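15 December 2022
Glaze notebook, Trarance studio

Kiln opened at last. Slower cooling than I wanted, lid stayed shut till it read under 150. Mixed results, writing it down now before I forget which shelf was which.

Batch was the Stetatmont matte base, new bag of feldspar, same recipe otherwise. 14 test tiles plus the mugs for the Batusitz order. Cone 6 on the controller, witness cones say a hair over on the bottom shelf and about right up top. Middle shelf cone got knocked by a mug handle when I was loading so no idea there. Put cones at the back next time!!

Tiles

Top shelf: good. Dry to the touch, no scratchiness, pencil wipes off. The one with extra whiting went a bit chalky, skip it.

Middle: mostly the same as top. One has pinholes in a line along the edge, looks like where I held it when dipping. Greasy fingers probably. Wash tiles before glazing, we said this in May and then did not do it.

Bottom: too shiny. Satin at best. Glaze moved almost 3 mm on the thick dip and stopped just short of the shelf. Wouldnt trust this one on anything tall.

Mugs

Lost 2. One cracked through the base, an S crack, so thats a throwing problem and nothing to do with the glaze. Didn't compress the bottom enough. Other one stuck to the shelf, glaze was down over the foot on one side, my own fault for waxing in a rush. Rest of the order is fine and can be packed. Check insides under the lamp first, there was grit in the last lot.

Bucket notes: settled hard again after sitting over the weekend, took forever to get it moving. Tried a pinch of epsom salts in warm water. Better but now it wants to go on thick. Thin it down and do a quick dip, count of three, no more. Sieve again, there were lumps in the second half of the bucket and I only noticed on the last few tiles.

Murakami bowls

They want a gray, no shine, bigger than a cereal bowl. Sent over a page of notes on size. My worry is scratching, matte plus spoons means gray metal marks that don't come off without a scrub. Do the spoon test on every top shelf tile before promising anything. Also the lemon test, leave a slice on overnight and look for a faded patch. If it fades its off the list for food, whatever they say about the color.

Shape: deep, rounded, a little flare at the rim, flat tab handle. A tab that sticks out like this is a pain to dip, glaze pools under the lip. Pour the inside, then dip rim down, then sponge under the tab. 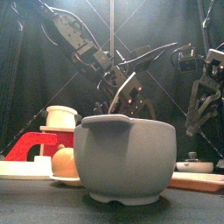
To do

Re-fire 3 of the bottom shelf tiles on the top shelf, see if they go back to matte. Doubt it.

Grind the stuck shelf and put new kiln wash on. Two thin coats, let it dry in between. Goggles are in the drawer by the sink, somebody moved them.

Drop the bottom of the kiln a few degrees if the controller lets us, otherwise put the bisque down there and keep glaze ware up high. Bottom element might be newer than the rest, look in the service sheet.

Order more silica, and cones. Almost out of wax resist too.

Label the epsom tub. It looks exactly like the soda ash and the two should not be sitting side by side on that shelf.

Lemon slices go on tonight, check frist thing.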